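Home Articles Volumes For Authors Contact

4.2 Where the small shops put their baskets

It took us longer than we had planned to settle on a way of talking about baskets, and I hope the reader will bear with us, for the matter is less simple than it sounds. In the 11 neighborhood groceries we visited in August, shopkeepers gave us almost as many words for the spot where a customer picks one up, and Wondimu Bogale, who did most of the interviewing in Vovau, kept a long and rather lovely list of them. We finally chose "resting place," a phrase used by an older grocer in Salgado, and we use it for the rest of the paper.

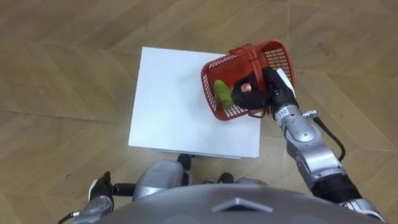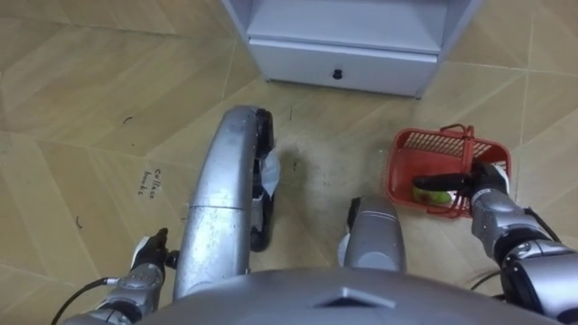 Figure 3. A red plastic basket and low white furniture on a wood-look floor.

Shoppers in our sample made 2,048 trips, and on 810 of them a basket was taken within a few steps of the door. We had expected the width of the doorway to matter most, and we were quite attached to that idea, but the height of the resting place told us a good deal more. A low one like the flat white table in Figure 3 asks people to bend, and many of our older shoppers in Grulow said they would sooner carry two or three things in their arms than do that. Color came up too, usually without our asking, and a red basket such as the one shown was the kind people told us they remembered from childhood.

There remain the 171 trips on which a shopper took a basket and set it down again before paying. We talked about these over many cups of coffee and are still not of one mind. Some of the shoppers had met a neighbor, some had forgotten their money, and a few in Zivard told us, very kindly, that it was none of our business.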